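Monday, Zisholm floor
Entry by the handheld group

Back on the handheld gripper today, and I'm writing this before I forget which runs were the bad ones. We're still short on the Urnosico set -- the target is 3,000 clean demos and the small-object ones are going slowest, mostly my fault for changing the start pose halfway through last week. Old start pose had me coming in too low and too close, and the trained policy picked up my habit of bumping things before grabbing them. Great student, terrible teacher!

So the new rule is: start with the fingers open above the padded table, wait a beat, then go. I also want more mess around the table in the recordings (people at laptops, chairs, the washer, whatever happens to be going on), after the Magalhães batch came out so tidy that the model fell apart the minute anyone walked past.
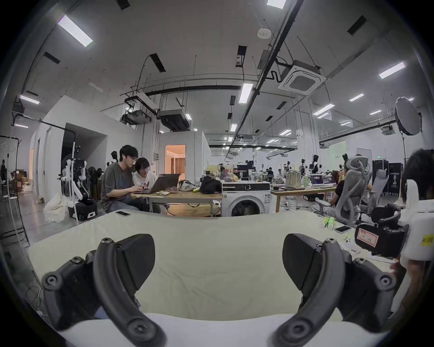
Tonell asked whether the pause at the start is worth keeping at all, as it just pads every episode with frames where the hand does nothing, and suggested trimming it in the loader. Fair point. I'd like to keep it in the raw files and trim later, so we can change our minds.

Ran 11 this morning before the first coffee, threw out 4. Two of those I closed too fast, one I lost tracking when I turned my wrist, and one I just started talking to somebody and forgot I was recording (oops). The rest look fine on playback, though my approach from the right is still kind of jerky.

To do: redo the 4, write the start pose on the whiteboard, ask about a second set of finger pads.

Zisholm workshop notes -- questions to the handheld channel -- © the authors -- Back to top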